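Zavala to reopen public bathhouse in April after boiler work

The town bathhouse in Zavala will reopen to the public in April, after a winter spent replacing its boiler and most of the hot water piping on the ground floor. The town posted the new hours and prices at the front entrance and on its website this week.

The building on Mill Street has been closed to swimmers and bathers since the old boiler failed a safety inspection in the fall. The inspector found corrosion on the inner wall and a relief valve that did not open at the pressure it was rated for. Repair was considered, but parts for the model are no longer made, and the town council voted to replace the whole unit.

The work was given to Truvent, a heating contractor that also serves the regional hospital and two schools in the area. The company removed the old boiler in sections through the loading door on the north side. The new one is smaller and sits in the same room, which leaves space for a second storage tank.

Teodoro Serrano, who manages the bathhouse for the town, said the piping took longer than the boiler itself.

"We had drawings from when the place was built, and the pipes were not where the drawings said," Serrano said. "They opened the wall behind the men's showers and found a line that went nowhere. It had been capped at both ends, probably before I was born."

The contractor also replaced the mixing valves in all the showers. Complaints about sudden changes in water temperature had been the most common entry in the comment book at the front desk for several years, Serrano said.

The main pool was drained during the closure and the grout was redone along the shallow end. The steam room has new benches. The small cold pool is unchanged, except for a handrail that was added on the stairs at the request of older bathers.

Under the new schedule, the bathhouse will open at 6:30 a.m. and close at 9 p.m. The early hour is new. Before the closure the doors opened at 8 a.m., and people on the morning shift at the Tristine bottling plant had asked for a chance to use the pool before work. The steam room will open at 10 a.m. because it takes time to heat.

Single admission goes up by 4 crowns. The price of a monthly pass stays the same, and passes that were still valid when the building closed will be extended by the number of days lost. Pass holders do not need to apply. They should bring the old card to the front desk on their first visit, where it will be exchanged for a new one.

Towel rental will also change. The bathhouse used to lend towels against a deposit, and bathers had to stand in line a second time on the way out to get their money back. The deposit is being dropped. A towel will now cost a small flat fee and can be left in the bins by the changing room doors. The bathhouse has bought 500 new towels, and the old ones have gone to the animal shelter on the Skundusico road.

Washing will be done in the building, in the former storage room next to the staff kitchen. Until now the towels were sent out twice a week, and in cold months the supply sometimes ran short by the weekend. Bathers may still bring their own.

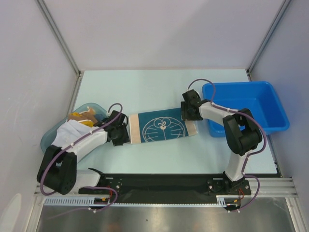 Matvii Hnatiuk

The total cost of the project was 906,000 crowns, according to figures presented to the council. Most of it came from the town's building repair fund, which was set up after the library roof was replaced. A regional energy grant paid for almost 30 percent. The council had set aside extra money in case the floor of the boiler room had to be strengthened, but the engineers decided it could carry the new equipment as it is, and that money has been returned to the fund.

Council member reports from the last meeting show that one question is still open. The outdoor terrace behind the pool hall has been fenced off because of loose paving stones, and there is no date for the repair. The terrace was not part of the boiler contract. Bids for the paving will be requested later in the spring.

Swimming lessons for children will start two weeks after the reopening. Families who had signed up before the closure keep their places and will get a letter with the group and the time. Remaining places will be offered at the front desk, and registration by phone will not be possible this season. The adult water exercise class returns in the late morning, with the same instructor.

The parking lot on Mill Street will stay partly closed until the contractor has taken away its containers. Visitors who come by car are asked to use the lot behind the market hall, a short walk from the side entrance. The side entrance has a ramp and will be unlocked during all opening hours. The bus stop in front of the building is back in service.

Admission on the first day will be free until noon. Lockers take the same coins as before.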